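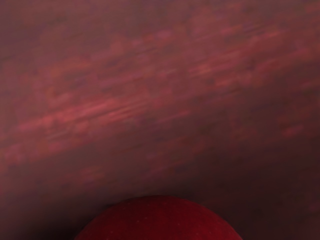 Ebenezer Atinga wrote to us after the January issue to say that we had been far too hard on the windfalls, and that his grandmother would have had words with whoever told readers to put them straight on the compost. She cut out the bruise, he says, and the rest went into a pot with a little water and the lid on, and that was supper's dessert for half the fall.

Well, Ebenezer, consider us told! I was the one who wrote that piece, and I have been thinking about your grandmother ever since, mostly while standing at my own stove. I still wouldn't store a bruised apple next to the good ones (one soft one in the box and the whole lot starts to go, as anybody who has opened a cellar door in February and caught that sweet, heavy smell will know), but cooking them down the same day is another matter entirely, and I should have said so.

While we're on storage, a good many of you asked how the late keepers did this winter. Mine did better than I had any right to expect. I wrapped half of them in newspaper, one by one, which takes an entire evening and a good radio program, and left the others bare on slatted trays in the back porch. The wrapped ones were still crisp in March. The bare ones had gone a bit wrinkled and leathery around the shoulders, though they made a very decent pie, and my neighbor Bjarke Damgaard ate two of them out of hand and asked for more, so perhaps I am fussier than I need to be.

Bjarke keeps his in the unheated room over the garage at Pelladum, with a pan of water on the floor to stop the air from getting too dry. He swears by it. I tried the pan of water one year and the cat drank it, but those of you without cats may like to give it a go. 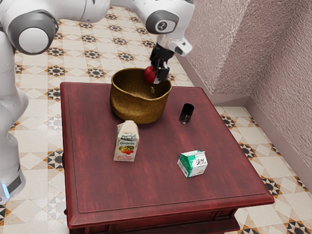

A red apple and a wicker basket.

Now for the summer, which is coming along quicker than I'd like. If your young trees have set a heavy crop, please do thin them, even though it hurts. I go out after the natural drop in June with a pair of small scissors and leave one fruit to a cluster, a hand's width apart, and I try not to look at the ground while I'm doing it. Water deeply once a week if it stays dry, and keep the grass back from the trunk.

Recipes for apple butter are still very welcome, and Ebenezer, if your grandmother ever wrote hers down, we would dearly love to print it in the fall issue.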